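Robotics Club, Dreltura project group
Minutes, February meeting, 4:30 p.m.
Present: Hsin-yi Wu (chair), Leif Løken (minutes), six members

1. Entry for the Rundach
Hsin-yi reported that the sink task is "nearly there." Leif asked what that meant and got no number. The rules want 97 clean pickups out of 500, which he called a low bar that we have still not shown we can meet.
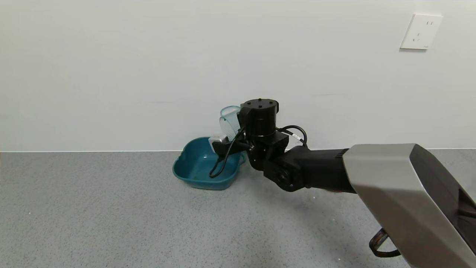 Cable routing came up again. Members have asked for a fix twice. One cable still hangs from the gripper down into the teal basin, and Leif doubts any pickup score means much while it can drag on a cup. Hsin-yi thinks clips will do. Leif does not, but agreed to let her try.

2. Fingers
Fu wants to reprint both fingers with softer pads. Leif questioned spending more than $2 a pad before anyone has tested the old ones properly. No vote taken.
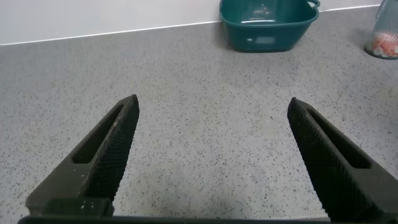

Gripper open, both textured pads facing in, basin at the back.

3. Software
Jurno build 1855 is said to be faster. No timings were brought. Held over until there are some.

Actions: Hsin-yi, clips. Fu, pad test on the current fingers. Leif, score sheet.

Closed 5:20 p.m.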